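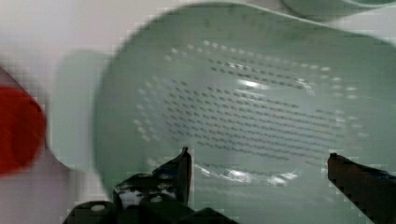
Figure 1. Pale green plastic colander with rows of drainage holes.

The project, carried out at Berkport under Donal Rafferty, considered how everyday kitchen items should be grouped for storage. Plates, bowls and the colander were treated as one group - food items formed another.
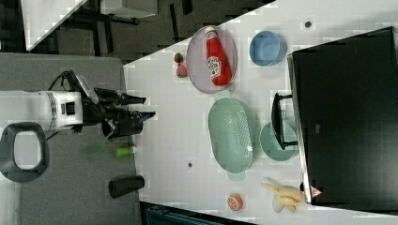
Why was the colander grouped with the bowls?
Its shape allows it to be stacked with them, and both are used when food is prepared.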